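4 min read

Okay so I've been putting off the hall table situation since March and tonight I cracked. Thread, because I need witnesses.

Background: every box that has ever come into this apartment is still in this apartment. I am a box keeper. My mother is a box keeper. I sold a pair of headphones once for 8 dollars more because I had the box and it ruined me for life.

Plus there's the party stuff. We did a thing for my niece and I bought the big pack from Hustel, 400 balloons, because it was barely more than the small pack. I would like to speak to the person I was that day.

So that's the project. Boxes and balloons. First up, the big blue-green one, which I am weirdly attached to. 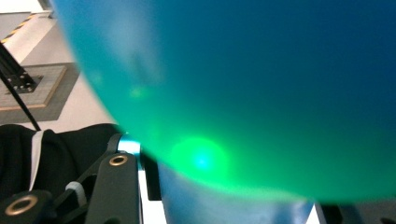 The green glow though!! Not letting this color go without a fight.

Seriously, look at the bottom of it. It goes from teal to this bright emerald, and then there's a spot that's almost white. I want a lamp like that. I want a bathroom like that.

Loukia Gavalas (my sister-in-law, hi Loukia) texted "it's a ball, put it in a closet." Loukia has closets. I have one closet and the vacuum lives in it.

Current rule, made up by me about an hour ago: if I can't say what a box is for in one breath, it goes out flat with the recycling. So far six have gone. I had a whole speech ready for one of them and then it was a box from Kurnmont that held one single mug.

The mug broke two years ago, by the way.

Now the blue ones are harder. I have a real weakness for shiny packaging. Give me a nice gradient and I'll keep it until I die, even if the corner's all scratched up and the white is showing through.
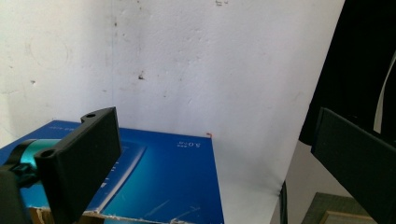

My partner's position is that a box is trash the second you take the thing out. My position is resale value. We have been having this conversation since the Skoturon speaker, and that speaker doesn't even work anymore. (Yes I have the box. It's under the bed.)

Someone replied asking why I don't nest them. I do nest them! That's how you lose a charger for a year. I opened a box inside a box tonight and found the Rizvi warranty card I turned the kitchen upside down for.

Expired, obviously.

Progress report: I can see a good stretch of white table again. I'd forgotten it was this white. I'm going to put a bowl on it and keys in the bowl like a person in a catalog.

Balloons: the leftovers are going to the school down the street, if they want them. I counted before I bagged them up and there are 356 left. So we used 44. For a party with eleven kids.

Big blue-green one stays. It can live on top of the bookcase until somebody complains.

Tomorrow is under the bed. If anybody needs a speaker box, message me, I'm open to offers.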